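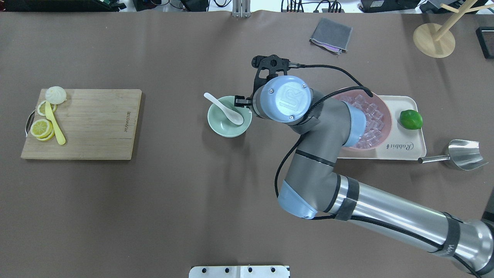 Orestis Stamatopoulos asked whether the board can go in the dishwasher, and it can't: wash it by hand and stand it up to dry.

Ullura bamboo cutting board

A light board for lemons, limes and other small jobs beside the drinks. The thin black cord at one end is for hanging.

Length: 300 mm
Weight: 353 g
Item no. 61

Sold singly or in packs of 3. The bowl, spoon, tray and ice scoop are listed under Titasia tableware. Orders placed in April have now been sent.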